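The rolling bench gets a helping hand

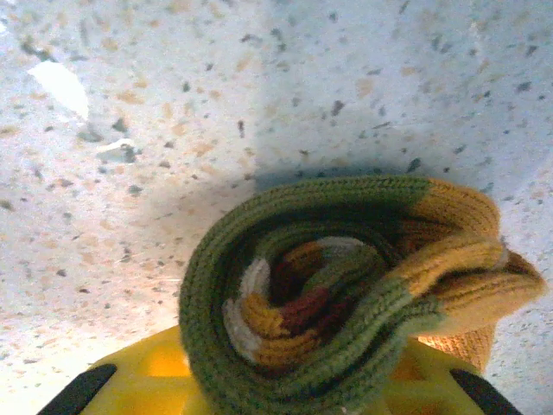
Category: Life at Work

If you have walked past the finishing room at Brosano since March, you have probably slowed down to look. I know I have. I went in meaning to stay for the length of a cup of coffee and came out at lunch with four pages of notes and a strong wish to own a striped scarf.

For anyone who works at the other end of the building, a quick catch-up. Our knit scarves leave the store shelves rolled, with the stripes showing at the end like a slice of jelly roll. Customers love it. Shops love it too, since a rolled scarf stands up in a basket and a folded one slides off the pile. But every one of those rolls has to be picked up from the bench, turned so the good end faces out, tucked into a paper sleeve and set in a carton, and until this spring all of it was done by hand. A big order is 3000 scarves. That is a lot of wrist turning for one small room!

The new arm does the picking up and the setting down. Its official name is the Dakley bench cell, which lasted less than a morning in the finishing room. Everyone there calls it Nicholas, after the order it was first tried out on (the Nicholas line is the olive, mustard and maroon one, with the cream stripe, and in my opinion it is the best thing we make). The gripper is bright yellow with two black fingers, and there is a little camera down by the wrist so the people running it can see the roll close up on the screen next to the bench.

Kumiko Arai has worked in finishing for nine years and she was the first person trained on it. I asked her what the hard part had been, expecting to hear about software. She laughed at me. "Wool," she said. "Wool is the hard part." A box is the same box every time. A scarf roll is soft and a bit fuzzy, and the loose end likes to flop out to one side. Squeeze too hard and you flatten the spiral, squeeze too little and the whole thing opens up on its way to the carton. She and Kohei Nagano from maintenance spent most of the first weeks on nothing but grip settings, changing one number, trying ten rolls, writing it down, changing it back.

What I loved hearing is how much of what the arm does now came straight from the people at the bench. Kumiko always lifts a roll low, from underneath, and lets the weight of the wool hold the coil shut. The first setup came at it from the sides, the way you would grab a soup can. Kohei watched her hands for an afternoon and then rewrote the approach. He also moved the lamp, twice, after Kumiko told him the shine off the speckled countertop was bothering her eyes and was not doing the camera any favors either.

So what has changed for the people in the room? Quite a bit, and I tried to ask everyone the same thing so I wouldn't only get the cheerful version.

The rolling itself is still done by hand. I want to say that clearly, as I have heard the opposite in the cafeteria line. A person rolls the scarf, a person decides which end looks best, and a person looks over every knit for dropped stitches. Haruna Yagi, who does most of the checking, told me she has more time for each piece than she used to. Before, she was checking and packing in one motion. Now she can hold a scarf up to the window, run it through her fingers and put it aside if something feels off, and she says she is catching pulled threads she would have let go by in a rush. She has also started keeping a box of the odd ones for the design team, who didn't know they wanted such a thing and now come down to dig through it.

The room also swaps jobs more. There are four stations (rolling, checking, running the arm, cartons) and people change over through the day, at ten, at noon and at half past two. Markos Papadakis, who manages the floor, set that up after the team asked for it. His first plan had one fixed operator. Kumiko told him that sitting at one screen all day would be no kinder to a body than standing at one bench all day, and he tore the plan up. Good for both of them, I say.

Not everything is rosy. The noise is new – a soft whirr and a click, over and over – and Haruna Kinoshita told me she still hears it on the drive home. She also misses the talk. When four people packed side by side they could chat straight through the morning, and the stations are farther apart now. The team is trying a new layout with the checking table turned around to face the rollers, and she thinks that will help. She would also like it known that the radio has been moved to a better shelf and that the choice of channel is still open for discussion.

Then there are the thick ones. The chunky Makmont scarves are too wide for the fingers to manage well, so those are still packed by hand from start to finish. Kohei has a longer pair of fingers on order. In the meantime a few people on the team have told me, quietly, that Makmont mornings are their favorites, and I can see why. The arm is parked, the radio is up and everyone is back around one table.

Pay and hours in the room are the same as before, and no one has been moved out of finishing. Markos asked me to print that and I am glad to. Two people have asked for the next round of training, and Kumiko will be teaching it herself. It takes in starting up and shutting down, clearing a dropped roll, changing the fingers and reading the screen. You do not need any background with machines. Kumiko had none, and last week I watched her fix a stuck roll and restart the whole cell while telling me about her tomato seedlings.

If you'd like to see it running, the finishing room is happy to have visitors between ten and noon. Please stay behind the blue line on the floor, tie back long hair, and leave your coffee on the shelf by the door (I learned that one the hard way). The next big job is a run of 1000 in the Nicholas colors, and Kohei says it will be the first full order with the new grip settings from the first carton to the last.

Questions about the training go to Kumiko, or leave a note in the tray outside Markos's office.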